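Replacing the phase clock in our bimanual packing controller

23rd May

I have been rewriting the layer that sits between the policy and the arm drivers on the mouse packing task. The old version lived in a repo called Turum and grew by accretion from January onward. The new one is Puvik. It does less, and I can reason about what it does.

The task is a mouse, its cable, an open box and two arms. The policy outputs chunks of joint targets for both arms. Turum played those chunks against a single phase clock, and if either arm lagged, the clock slowed for both. With rigid parts that works well enough. With a cord it produces small stalls at the worst moments, and the mouse starts to swing.

Perception has its own problem, mostly at the wrists. The wrist views are rotated relative to the head view, the fingers occupy a fixed part of every image, and the floor throws the ceiling lights back at the camera.

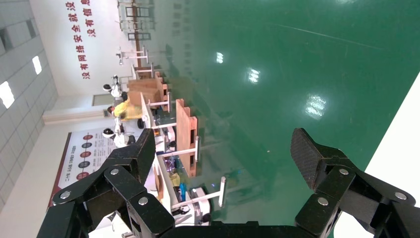
Wrist view with the fingers open. The bright patches on the green floor are reflected ceiling lights.

The finger mask was easy: render the gripper model at the current opening and zero out the pixels. The reflections were harder. They move with viewpoint, so a static mask is useless, and the cable segmenter liked to attach itself to long pale streaks. I now reject any segment whose depth estimate falls below the tabletop plane. A reflection solves to a point under the floor, so it fails the test by a wide margin.

On the control side, Puvik gives each arm its own clock and adds coupling constraints only where the task graph asks for them. Holding the coil over the box while the other arm carries the mouse is one such place. The constraint there is a maximum distance between the two tool frames, derived from the cable length, with a soft margin inside it. 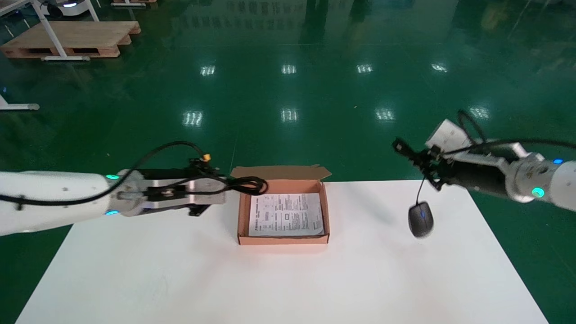 The margin is enforced in the planner and checked again in the 2 ms loop. The duplicate check looks redundant until a chunk boundary arrives late. The planner's version of the state is then stale and the loop's version is not. When the two disagree, the loop wins and the planner gets a replan request with the measured state attached.

Swing is handled crudely. I treat the mouse as a point mass on the cord and shape the acceleration of the carrying arm. The free length comes from the head camera. A bad estimate costs damping but cannot violate a limit, and I was willing to accept that.
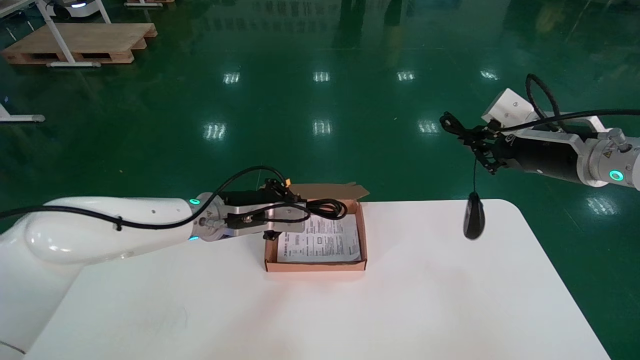

Tooling

Logs go to Sustwood, our episode store, which now indexes by task graph node instead of by wall time. Asking for every coupled segment where the margin went below its threshold used to be an evening of scripting. It is now one query. The current set has over 3,000 episodes, and 764 of them contain at least one replan request.

Replay runs through Mathur, the viewer. I added a panel that draws both arm clocks against each other, with the coupled regions shaded. Most bugs I fixed this month were visible there as a kink before they showed up anywhere else. 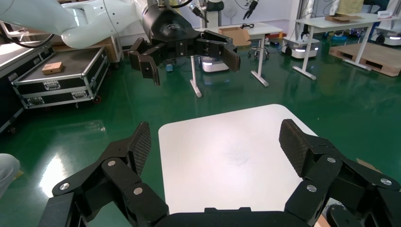 Extrinsics are still the weak point. Wrist calibration is solved per arm against the table, and the two solutions are then joined through the head camera, so head camera error lands directly in the distance constraint. A joint solve over all the cameras is half written. It converges on synthetic data and wanders on real data, and I suspect the timestamps before I suspect the optimizer.

Next is moving the depth test onto the same clock as the segmenter. They currently run one image apart.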